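Equipment Evaluation Diary
Facilities Office, Lachance Building
Posted in July, by the Evaluation Desk

Saturday, 4:15 p.m.

The trial of the Prondis tabletop clearing service entered its second phase this morning. Under the terms offered by Brinik, the office has use of one mobile unit with two arms, the standard software license, and remote support during business hours. The support line is closed on Saturdays, which we had noted in the agreement and then overlooked when the session was scheduled.

The unit was started at 8:30. Its self-check took longer than the quick-start card states, and the left arm asked to be homed a second time before the control tablet would accept a task. After that the startup was in order. The battery read full at the beginning of the session and was at 40 percent when we stopped for lunch. Brinik's sales sheet speaks of a full working day. We will ask whether that figure assumes long periods of standing still.

The morning was given to the corridor and the copy room, where the unit was asked only to travel and stop. It kept a proper distance from walls. It was hesitant at the threshold strip outside the copy room and crossed it on the third attempt. The office has requested a quotation for a lower strip from Griment, who supplied the present one, and will record the cost against the trial.

The afternoon concerned picking. The service is sold with a library of almost 300 household and office items that the unit is said to handle without further setup. Items outside the library may be added for a fee – the price list gives this per item, with no discount for quantity. It is the view of this office that such a charge should be settled before any contract is signed, as the contents of a staff lounge change from week to week and the fee would be a standing expense.

For each run, a few ordinary items are set out on the gray cabinet by the glass partition and the unit is driven up to face them. The operator names one item on the tablet and steps back. Placement is altered between runs so that nothing stands in the same spot twice. The list for the afternoon included a soft drink can, a bag of chips and a sponge, all of which appear in the library under general names.

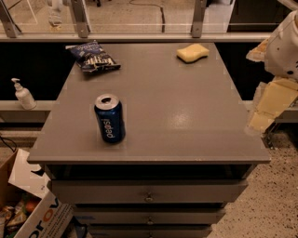 Picking trial at the gray cabinet: can nearest, chips and sponge toward the back.

The session was planned for 40 runs and the plan was completed. Cans were the most dependable item. Bags were the least so; the unit closed on the top fold more than once and came away with nothing, and on each occasion it reported the failure correctly and asked for instructions. We regard the correct report as a point in its favor. The sponge was lifted well but set down off its mark.

Noise was acceptable. The tablet's text is small and should be larger.

Outstanding for next week: written answer on battery life; written answer on the item fee; a second threshold test once the strip is changed. The cabinet top is to be wiped down and the unit returned to its charger before the building is locked. No recommendation is entered at this stage.

Comments (3)

deskside_ohio: We were quoted the per-item fee as well. Ask for it to be capped by the year. They agreed to that for us after two calls.

M. in Procurement: Did the bag failures depend on how full the bag was? Ours did much better with unopened ones.

thirdfloor: Please put the session times on the door next time. I could not get to the copy room until ten.

Lachance Building Facilities Office | Contact the Evaluation Desk | © Facilities Office, all rights reserved | Back to top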